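Section 4. First use, loading and programs

This section applies to the Stornar drying cabinet, with or without the Samir flat-drying rack. Complete Section 3 (Placement and leveling) before you continue. The cabinet must be level, the transit bolts must be out, and the drain hose or water tank must be fitted.

4.1 Before the first load

1. Remove the foam blocks from the hanging rail and from behind the lower shelf supports. Keep them if the cabinet may be moved again.
2. Wipe the inside walls, rail and door seal with a damp cloth. Do not use solvent or scouring powder.
3. Check that there is a gap of at least two inches between the rear grille and the wall. The cord must not be pinched behind the cabinet.
4. Push the lint filter into its slot until the green tab is flush with the housing.
5. Plug the cabinet directly into a grounded wall outlet. Extension cords and power strips are not permitted.
6. Press and hold Power until the display lights. The door lock clicks once.
7. Close the door with nothing inside, select Air Only, and press Start. Let the program run to the end.

Note: A faint smell during the first run is normal. It comes from the coating on the heater plate and fades after a few loads. If the smell is strong or sharp, stop the program, unplug the cabinet and contact Neleck service.

CAUTION: If the cabinet was carried or stored on its side, stand it upright for 24 hours before connecting power. The compressor can be damaged if it is started too soon, and this damage is not covered by the warranty.

4.2 Sorting

Sort by fabric weight first and by care label second. Color matters less in a drying cabinet than in a washer, but damp items that touch can still transfer dye. New dark garments should hang apart from light ones for their first few cycles.

1. Read the care label on each item. Items marked with a crossed-out square must not go in the cabinet.
2. Put heavy items (denim, towels, sweatshirts) in one group and light items (shirts, blouses, thin knits) in another.
3. Close zippers and hooks. Empty all pockets.
4. Shake each item once before you hang it.

Items that drip must be spun again in the washer. The base tray holds only a small amount of water, and the program stops with code F2 when the tray float lifts. 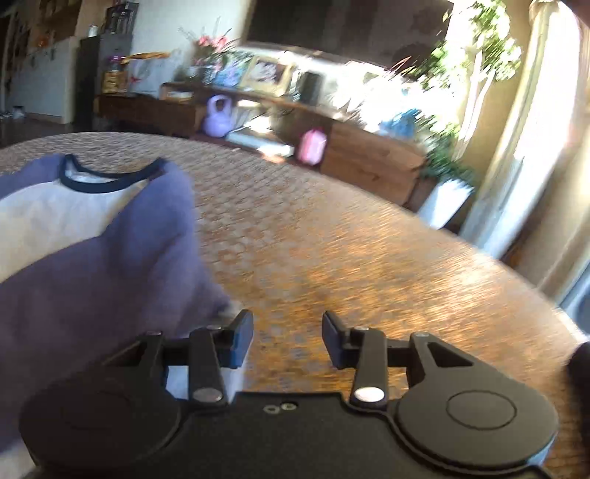

Can heavy and light fabrics be dried together if there is room on the rail?

They can, but the sensor waits for the dampest item, so the light fabrics stay in warm air longer than they need to. Use Mixed for such a load and take the light items out at the first chime. The program holds while the door is open and picks up again when the door is closed and Start is pressed.

4.3 Hanging

1. Use plastic or coated hangers. Bare steel hangers may leave rust marks on damp fabric.
2. Hang the longest items at the left end of the rail, away from the air outlet.
3. Leave a finger's width between hangers.
4. Fasten the top button of shirts and turn collars down.
5. Hang pants by the cuffs using the clip hangers supplied.
6. Check that nothing touches the floor grille. A sleeve or hem lying on the grille blocks air flow and can trip the overheat cutout.

Throws, covers and other large flat pieces go over the two-bar hanger. Open the piece out fully, find the midpoint of the long side, and drape it so that both halves hang to the same level -- an uneven drape leaves a damp band at the fold. Very large pieces may need to be turned over halfway through the program.

Folded or balled fabric dries on the outside only. The sensor reads the outer surface and may end the program early. If an item comes out damp in the middle, open it out and run Mixed again; do not extend the time with the heat set to High.
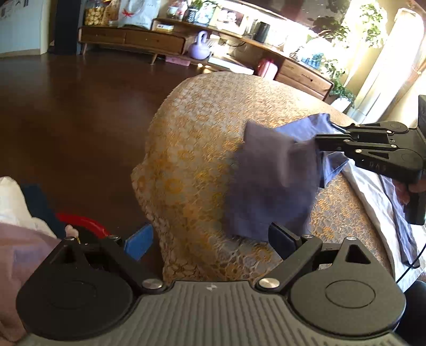

Figure 4-2. Crumpled cloth above a round ottoman.

4.4 Choosing a program

Turn the dial to the program name, then press Start. Heat and time can be changed within the first minute only. After that the keys are locked until the program is paused.

Air Only -- no heat. For airing coats, and for items marked with a plain square and no dot.

Gentle -- low heat, fixed time of 39 minutes. For thin knits, synthetics and printed fabric. Gentle does not use the dampness sensor. Check the load by hand at the end and repeat if necessary.

Mixed -- medium heat, sensor controlled. The default program for daily loads.

Heavy -- high heat, sensor controlled. For denim, towels and work clothes. Do not use Heavy with the Samir rack fitted.

Shoes -- low heat, upper fan off. Requires the shoe shelf (sold separately).

The time shown at the start of a sensor program is an estimate based on room temperature. It is corrected once the first reading has been taken and may jump up or down by several minutes. This is not a fault.

Note: In an unheated room, sensor programs run longer. Between November and the end of the heating season, cabinets in garages and basements may need one program step higher than the care label group suggests. Never exceed the heat limit given on the label itself.

4.5 Light and colored items in one load

Place white and pale items nearest the door and colored items toward the rear. If fabrics overlap on the rail or rack, the overlap dries last. Separate the items at the halfway chime. 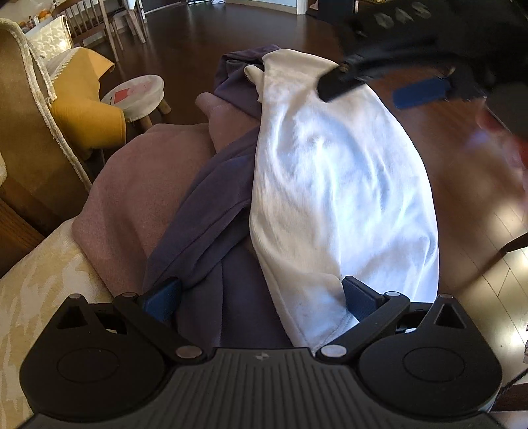 Figure 4-3. Three garments, overlapping: white, purple-gray, pink.

To turn the halfway chime on or off:

1. Pause the program or wait until the cabinet is in standby.
2. Press Heat and Time together until the display shows CH.
3. Press Time to switch between 0 (off) and 1 (on).
4. Press Power to save. The setting is kept after a power failure.

4.6 Flat drying with the Samir rack

The Samir rack carries items that stretch when hung. It fits in the lower half of the cabinet and leaves the upper half free for short items.

1. Slide the rack rails onto the middle supports, with the stop pegs facing the rear.
2. Push the rack in until both pegs drop. Pull gently to check that it is held.
3. Lay the garment out on a clean table and smooth it with the palm of the hand. Bring side seams and collar into line.
4. Transfer the garment to the rack with both hands under it. Do not lift it by the shoulders.
5. Keep the outer slots of the rack uncovered on both sides.
6. Select Gentle or Air Only.

CAUTION: Do not stack garments on the rack. Do not rest anything on the rack while the door is open, as the front stop is not made to carry weight in the extended position.

Thick trim, ribbing and double seams hold water longer than the body of the garment. Feel these areas before you fold or store the item. If they are cool to the touch, leave the garment on the rack with the door ajar until they are dry.

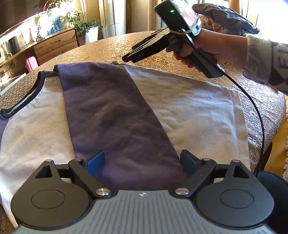
4.7 After each load

1. Wait for the end tone and for the fan to stop.
2. Open the door and remove the load. The heater plate guard stays warm for several minutes; do not touch it.
3. Pull out the lint filter by the green tab, remove the lint, and push the filter back. The cabinet does not start without it.
4. Empty the water tank if no drain hose is fitted. The tank symbol goes out when the tank is seated correctly.
5. Leave the door ajar when the cabinet is not in use.

4.8 Filter replacement

The lint filter is washable and lasts for the life of the cabinet in normal use. The rear fine filter is not washable. It can be used for up to 300 loads, after which the display shows FF at every start. The cabinet continues to run with FF showing, but drying times increase.

To replace the fine filter, unplug the cabinet, release the two clips on the rear cover, and slide the old filter out upward. Insert the new filter with the arrow pointing toward the fan. Refit the cover, plug the cabinet in, and hold Time until FF goes out.

For fault codes other than F2 and FF, see Section 6.

Neleck Appliances, Customer Service, Urnadstead | Stornar User Manual, revised February 2, 2025 | © Neleck. All rights reserved. | Back to top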